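How to sort and stack plastic bowls and cups

Plastic tableware in bright colors piles up fast, and most of the trouble comes from mixing shapes. These steps work for any set of bowls, dishes and cups kept in one cupboard.

1. Lay a dark cloth over the table. Bright plastic shows up well against it, and the pieces slide less.

2. Put everything out before you stack anything. Keep cups of one color together if they nest.

3. Pick the widest bowl as a base and set it in the middle. Leave the others within reach — you will swap pieces as you go.

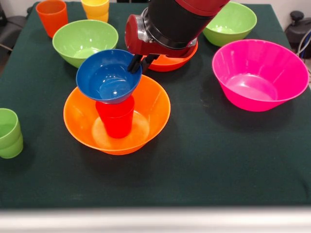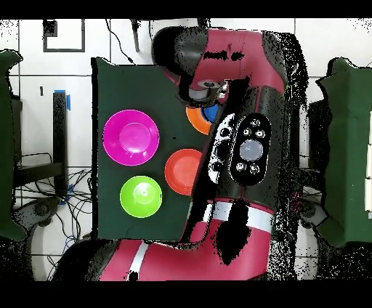 Household Skills Team, Palden

4. Stack by shape first and color second. An orange bowl and a green bowl of the same width can share a pile. A cup standing inside a bowl takes up height, and a bowl set on top of that cup will tilt.

5. Lift bowls by the rim, from the side. Pressing down in the middle wedges nested pieces together.

6. Shallow dishes get their own pile. If one has a raised center, put it on top, or the next dish will rock.

7. Stop at 8 cups to a stack. Taller stacks lean when the cupboard door is shut.

If two cups are stuck, stand the lower one in warm water and fill the upper one with cold. Wait a minute, then twist — don't pull.

Cornel Zamfir wrote these steps, and Pirjo Oksanen checked them. Last changed November 2020.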